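Storing crochet fruit without squashing it — what do you all use?
Makers' Corner > Yarn and Hook > Finished Things

ollel_hooks
Started this thread in March
Posts: 41

I've gone completely overboard on crocheted fruit this winter and I regret none of it! It began with one lemon for a friend's kitchen window and now I can't watch telly without a plum on the go. The trouble is where to put them all. They were in a drawstring bag on the back of the bedroom door, and when I tipped it out last night half the leaves had folded flat and one of the strawberries had a dent in it like a dropped football.

So I'm moving everything into boxes. Before I commit, how do the rest of you store small stuffed pieces between making them and giving them away? Stacked? One layer? Wrapped? I'd love to hear it all, including the fussy methods.

zustari
Posts: 200

Oh I love this thread already. Shallow box, one layer, lid off until the weekend and then lid on. I had mine two deep for a year and the bottom ones always came out looking tired. The top ones were gorgeous, so of course those were the ones I gave away, and I was left with a family of sad pears.

Please show us the fruit!

lozano_loops
Posts: 2000

Going to disagree with zustari a bit, sorry! If a piece goes flat from one other piece sitting on it, it wasn't stuffed enough. Crochet fruit weighs nothing. I pile mine in a deep box and have done for years. Stuff them until you think it's too much, then add another pinch, and close up with a tight last round. They come out round every time.

The leaves are another matter. Leaves do fold, I'll give you that.

zustari

Firm stuffing shows through between the stitches though, doesn't it? Especially with white filling and dark yarn. I'd sooner have a softer plum with no white bits peeping out.

lozano_loops

Go down a hook size! I use a 2 mm for anything that's going to be stuffed hard, with thin cotton. Slow going but the fabric is lovely and dense and you can't see a thing through it.

zustari

My wrists ache just reading that.

ollel_hooks

Ha, I'm somewhere between the two of you. I had a big sort-out on the bed this morning and the orange is the one I'm happiest with, so I'll start with that.
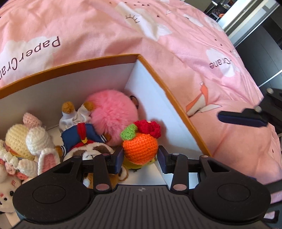 ollel_hooks
Thread starter, Yarn and Hook regular

Green leaf on one side, red flower on the other, and I love how the rows came out on the body. The flower was made up as I went along. I wanted something frilly and kept working extra stitches into the same loop until it ruffled by itself, which is a very satisfying way to spend ten minutes.

I know oranges don't have red flowers! My sister has already told me. It looked too plain with the leaf alone and I had the red on the table.

The box is the sort I mean, open at the top with plain sides, and it's where the soft toys are going as well. I like being able to look in and see everyone. What worries me is the flower — if something heavier leans on it I think the ruffles will set that way.

drumow
Posts: 41

That flower is a joy. I don't care what grows on orange trees, I'd hang that up in a heartbeat. Is it sewn on or did you work it straight into the top?

ollel_hooks

Sewn on, both of them, with the long tails. I leave a tail as long as my forearm on everything now. I used to snip them short to be tidy and then end up cursing with a tiny needle.

drumow

Same, and I still cut one short every so often.

On the storage question, I keep ornaments and toys apart. Anything with a leaf, flower or stalk goes in one box and anything smooth goes in another, and the smooth box can be as full as you like. Old egg trays are brilliant for the really small ones, cherries and so on. For a flower like yours I'd tuck a little twist of tissue round it and leave the rest bare.

lozano_loops

Egg trays are a great shout. And ollel, those rows are really even, well done. Did you do it in one continuous spiral or join each round?

ollel_hooks

Spiral, with a scrap of thread as a marker. I tried joining on an apple and got a seam climbing sideways up the side of it. The apple now faces the wall.

If the ruffles do go flat, can I bring them back? Steam?

zustari

Depends on the yarn! Cotton takes steam beautifully. Hold it well above the spout, pinch the petals up with your fingers once you've moved it away, and leave it overnight. With acrylic I wouldn't. I steamed an acrylic leaf once and it went floppy for good, like boiled lettuce.

lozano_loops

I steam acrylic all the time, from further off and only for a second or two. Try it on a spare swatch and see. But yes, floppy is permanent, zustari's right about that.

drumow

Or a damp cloth laid over the flower and then shape it with your fingers. Takes longer, no drama. I did a whole garland of daisies like that after they'd been under a stack of jumpers.

ollel_hooks

Brilliant, thank you all! I'm going with drumow's two boxes, flowery ones in a single layer for zustari and the smooth ones piled up for lozano. I'll do the tissue twist too. Now, has anyone got a good way of making a pineapple top that stands up? I've tried it three times and it keeps coming out like a wet mop.

drumow

Oh, pineapples! Work the leaves in one long strip and roll it up before you sew it in. Start a new thread for it though, I've got a LOT to say about pineapples.

zustari

Seconding the strip. And make the inside leaves longer than the outside ones or they vanish.

lozano_loops

Wire. I know, I know. But wire, if it isn't for a little one to play with.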